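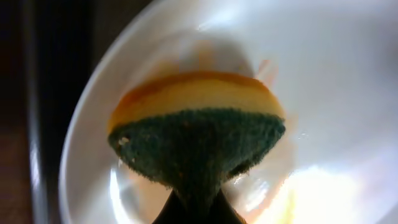 The scouring sponge, also called a scrub sponge or two-sided sponge, is a small cleaning pad made of a soft foam layer joined to a layer of rough, fibrous material. It is one of the most common tools at the kitchen sink and a wonderfully simple piece of design: turn it over and you have a different tool. The classic version is yellow on the foam side and dark green on the scouring side, although nearly every color pairing has been sold at some point.

Construction

The foam layer is usually polyurethane or cellulose. Polyurethane foam stays soft when dry and springs back quickly after squeezing. Cellulose, made from wood pulp, dries hard and comes back to life in water, swelling as it drinks. Both hold soapy water in a network of tiny cells and let it go under light pressure.

The scouring layer is a nonwoven pad, meaning that its fibers are tangled and bonded together instead of being woven like cloth. Nylon and polyester are the usual choices. In heavy-duty pads the resin that binds the fibers also carries a fine abrasive mineral, and this gives the pad its bite. Looser fibers stand out along the cut edges, where they catch lint and crumbs. The two layers are joined with adhesive or by heat, and the seam is often the first place an old sponge gives out.

Use

The foam side suits glasses, glazed bowls and plates, and wiping down counters. The rough side is for baked-on food, oven racks and the bottoms of pots. Green pads are generally too harsh for nonstick coatings, polished metal and clear plastic. White or blue pads tend to be milder, but color is a trade habit and no standard fixes it, so the wrapper is the better guide.

A rectangular sponge also bends nicely. Pinched along its length it makes a narrow scrubbing edge for the corners of a baking dish, and folded foam side out it will reach into a tall mug. Some makers cut finger grooves along the sides – a lovely touch for anyone facing a full sink.

Care and replacement

A damp sponge full of food scraps is a comfortable home for bacteria. Rinsing it, squeezing it out and standing it on edge lets air reach both faces. Sponges used on raw meat juices are best thrown away. Many households change theirs every week or two, and sooner if there is a sour smell. Retired sponges often enjoy a second career on bicycles, garden pots and muddy boots, usually with a corner snipped off to keep them out of the kitchen.

Collecting

Household sponges have a small but lively following among collectors of everyday goods. The Pamthorpe Museum of Housework holds 647 cleaning pads and brushes, of which 212 are two-sided sponges. Most were gathered by Lucyna Jasińska, who began by saving unopened packs from corner stores. Her gift includes 79 sponges by the maker Prunari, among them a run of ridged pads in original wrappers, and two trial pieces from Riltis with the foam sandwiched between scouring layers. The display drawers are open to visitors each September.

See also: Dishcloth; Loofah; Steel wool; Bottle brush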